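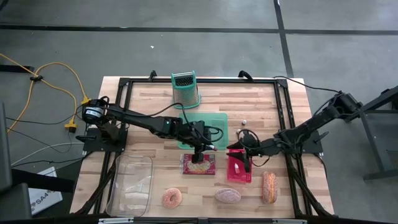
Testorwood bringt Küchentische aus Reststreifen in den Handel

Mistach, im Mai. Der Möbelhersteller Testorwood erweitert sein Sortiment um einen Küchen- und Arbeitstisch aus verleimten Holzstreifen. Das Modell trägt den Namen Tautahi und ist ab sofort über den Küchenfachhändler Futby erhältlich. Gefertigt wird es im Werk Mistach.

Die Platte besteht aus Streifen, die beim Zuschnitt anderer Möbel übrig bleiben. Bisher wurden diese Stücke in Mistach überwiegend verheizt. Für den Tautahi werden sie nach Länge sortiert, gehobelt und zu einer durchgehenden Fläche verleimt. Die Farben werden dabei nicht aufeinander abgestimmt. Helle und rötlich braune Streifen liegen nebeneinander, jede Platte fällt anders aus. Käuferinnen und Käufer können kein bestimmtes Muster bestellen, dürfen sich in den Ausstellungsräumen von Futby aber eine vorrätige Platte aussuchen.

Der Tisch ist für Haushalte gedacht, in denen die Arbeitsfläche neben dem Herd nicht reicht. Er kann frei im Raum oder mit einer Längsseite an der Wand stehen. Die Platte ist 40 Millimeter stark, sodass sich ein Fleischwolf oder eine Nudelmaschine mit üblichen Schraubzwingen an der Kante befestigen lässt. Eine Schublade gibt es nicht — Testorwood hat darauf verzichtet, um den Raum unter der Platte für Hocker und Kisten freizuhalten.

Im Werk wurde der Tisch vor der Markteinführung mit Dingen erprobt, die beim Kochen und Aufräumen ohnehin auf der Fläche landen: Vierkantreiben, Tabletts, Körben, Vorratsbehältern und verpackten Lebensmitteln. Geprüft wurde vor allem, wie die geölte Oberfläche auf Kratzer und Druckstellen reagiert. Das Ergebnis floss in die Pflegeanleitung ein, die jedem Tisch beiliegt. Empfohlen wird, die Platte zweimal im Jahr nachzuölen und zum Schneiden ein Brett zu verwenden. Kleinere Kratzer lassen sich mit feinem Schleifpapier in Faserrichtung entfernen, danach muss die Stelle neu geölt werden.

Die erste Serie umfasst 281 Tische. Der Preis beträgt 1098 Euro einschließlich Lieferung bis zur Wohnungstür. Der Aufbau ist für zwei Personen ausgelegt, das nötige Werkzeug liegt bei. Auf Wunsch übernimmt Futby die Montage gegen Aufpreis und nimmt die Verpackung wieder mit. Auf die Verleimung der Platte gewährt Testorwood eine Garantie von 2 Jahren, die über die gesetzliche Gewährleistung hinaus auch Schäden durch normalen Küchengebrauch abdeckt.

Eine zweite Serie ist geplant. Wann sie ausgeliefert wird, hängt davon ab, wie viele geeignete Reststreifen in der laufenden Produktion anfallen. Vormerkungen nimmt Futby in allen Filialen entgegen.

Über Testorwood
Testorwood fertigt Tische, Regale und Arbeitsplatten aus Massivholz für Küche und Hauswirtschaftsraum. Der Vertrieb erfolgt über den Fachhandel.

Pressekontakt
Testorwood, Pressestelle, Werk Mistach
Muster der Platte und Maßzeichnungen werden auf Anfrage zugesandt. Abdruck honorarfrei, Belegexemplar erbeten.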